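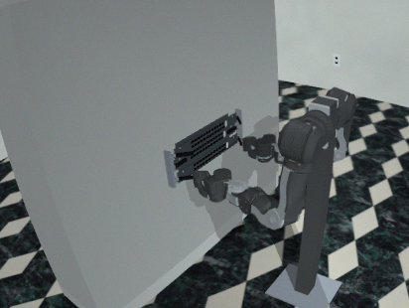 Who may change a speed limit once a simulation run has been approved? The person named as responsible on the run sheet, and only after the change has been entered in this notebook.

March, 14:20. Practice rules for two-arm work at the rack, Trondlow model. Entry by Audrey-Anne Doucette.

Both grippers are to approach the panels from the ends. The approach limit stays at 52 mm/s for each arm. Contact force is capped at 73 N in the controller – the cap is not to be raised to get past a stalled run. A stalled run is logged as stalled.

Collision checking remains on between the arms, and between each arm and the column. Rorier had it off in two earlier configurations; those results are withdrawn from the Auer comparison.

Minimum for release to hardware: 300 runs on the same configuration file, with the seed recorded for each. Any edit to the file restarts the count. The Rondham draft asks for 330. We follow the higher figure until the draft is settled.

Open: wording for the stop condition when only one arm faults. Current practice is to stop both.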